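Layered bedding in small homes: how top covers are placed, moved and put back

05/05/2025
By the Stukard Home Textiles Group

4. Results

4.1 What was on the bed

The 118 beds in the study were visited twice, once in the first half of December and again before the month was out. At each visit we wrote down every layer from the mattress up, in order, and noted which layers were lying flat, which were folded and which had been pushed to one side. Households were asked to leave the bed as it stood when we arrived. Most did. A few had plainly straightened things for us, and in those cases we asked what the bed had looked like that morning and recorded the answer separately.

Layers were sorted by how they behaved when moved. Sheets and flat covers hold a crease and can be pulled tight from one corner. Filled quilts spring back and tend to stand up in ridges when they are pushed together. Plush blankets are heavier for their size and stay more or less where they are dropped. The three kinds are often found on one bed, and they do not move together. When a sleeper gets up and throws the bedding back, the quilt usually travels furthest and the plush blanket is left behind in a heap or half covered.

Figure 3a has a cream quilt lying partly over a light grey plush blanket with a floral print, with taupe fabric behind them. The quilt has gathered into a plump flap and a taller rounded ridge, while a narrower part of it slopes away to the left. We coded this arrangement as "overlapped, quilt uppermost".

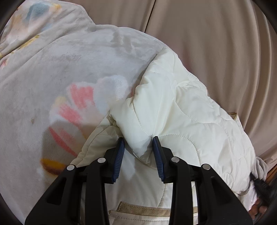
4.2 Order of the top layers

We had expected the quilt to go on last in nearly every home, with the blanket under it for warmth. The diaries from the Belay flats did not bear this out. Many households there kept the plush blanket on top during the day and moved it under the quilt at night, or took it off to the couch in the evening and brought it back. A blanket used this way has no settled place in the order, and our coding sheet, which asked for one number per layer, handled it badly. For the second visit we added a box for layers that change position.

Print mattered more than we had allowed for. Patterned blankets were more likely to be left showing than plain ones of the same weight. Several people told us they put the blanket on with the pattern up even when it was going to be covered, and would turn it over if it landed wrong side out. Plain blankets were put on either way. In the Adau houses, where bedrooms are small and the door opens straight onto the bed, people spoke of the blanket as the thing a visitor sees first.

4.3 Pulling, bunching and smoothing

Bunching was recorded by layer. Flat covers mostly showed long folds running out from one point, the sign of a cloth pulled or caught at a single place. Plush blankets bunched at the edges and corners and stayed fairly smooth in the middle — the pile seems to hide small creases that would show on a sheet. Filled quilts bunched anywhere.

Both of the first two patterns are present in Figure 3b. A taupe-brown cloth is drawn tight toward one side, with folds fanning out from a pulled point. The grey blanket below it is folded over into a hump at one end of its upper edge and rumpled at the left corner, and its large white flower with a golden-yellow centre can still be read easily.

Figure 3b. Pulled flat cloth and printed plush blanket.

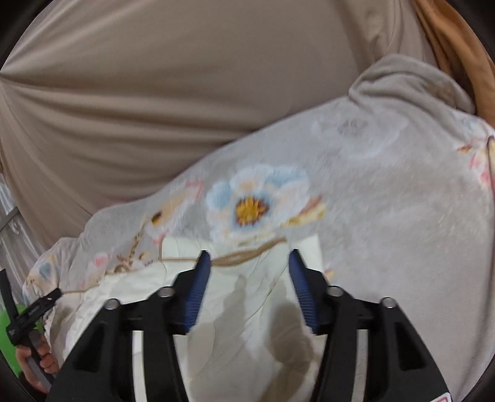

A resident in the Ateo building told us she never bothers to smooth the bottom layers at all. She gives the blanket one shake from the foot of the bed, lets it fall and leaves it, and whatever is crooked underneath stays crooked until the sheets are changed. Her mother, she added, would have stripped the lot and started again.

Her method was a common one. Of the ways of making the bed that we wrote down, single-shake methods were the quickest and left the lower layers as they were. Full remaking was mostly kept for washing day. We did not find that people with more layers spent longer on the bed, though they were more likely to leave a layer off in the morning and put it back later.

4.4 Limits of the coding

The sheet had 6 codes for position and 6 for condition, and 2 people coded each bed. They agreed well on order and less well on condition, mainly over where "rumpled" ends and "bunched" begins. Plush blankets caused most of the trouble, as brushed pile can look like a shallow crease from one side of the room and like nothing from the other.

Related items
Washing day and the spare set: linen storage in the Belay flats
Couch blankets and bed blankets: one object, two rooms
Quilt filling and loft after repeated washing
Coding sheets for household textiles, revised version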